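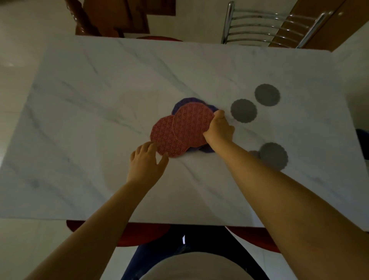

Pink on purple, grey to the side: sorting the coasters on a marble tabletop.

The marble table was supposed to be the last big purchase. You know how this goes. A slab of white stone with faint grey veining comes through the front door, and within a week the household that once put hot mugs on a pine trunk is hissing at visitors like geese.

I blame the red wine. Marble is softer than it looks and holds a grudge against anything acidic, lemon juice included, and my first December with a stone table ended with a pale ring the exact diameter of a gin and tonic. It's still there. I put the fruit bowl on it.

So, coasters. I had always filed them with doilies and guest soap, as things owned by people who ironed tea towels. Then I spent an afternoon at Zastovthorpe, a homewares shop with 200 kinds of coaster and one chair for whoever has been dragged along, and came out a changed and poorer man.

The scalloped edge is having its moment. Blame the cake-stand revival, or the general feeling that a plain circle isn't trying. The set on our table comes in three colours: a salmon pink with starbursts and interlocking circles embossed into it, a purple dark enough to pass for aubergine in lamplight, and a matte grey for those who find the other two a bit much.

Enda Ó Gríofa, who buys tableware for the Mitham stores, thinks the grey exists to sell the pink. "People pick up the grey, feel responsible, then take the pink as well," he told me. He has 25 sets at home and claims to use all of them. His kitchen cupboard, which I have seen, opens with a noise like a dropped till.

The harder question is where they go between drinks. A stack is the sensible answer, and a stack looks neat for as long as it takes one person to want the colour at the bottom. Sorting by colour works until there are guests. Mixing them up on purpose is the stylist's trick, and it does look good, although my partner calls it "leaving them out".

I have come round to the loose cluster: a low pile towards the middle, the rest scattered flat within reach. It says help yourself. It also means the coaster is closer than the bare stone, and that is the whole battle with my brother-in-law.

It helps if nothing else in the room matches. Ours is a dining room of carved dark wood and chrome chairs that have never been properly introduced, plus a red seat cushion that goes with neither. A few pink scallops can't make that worse — they may even be holding it together.

Indier does a square version, if you must. Shek sells a cork one that will outlive us all and looks it.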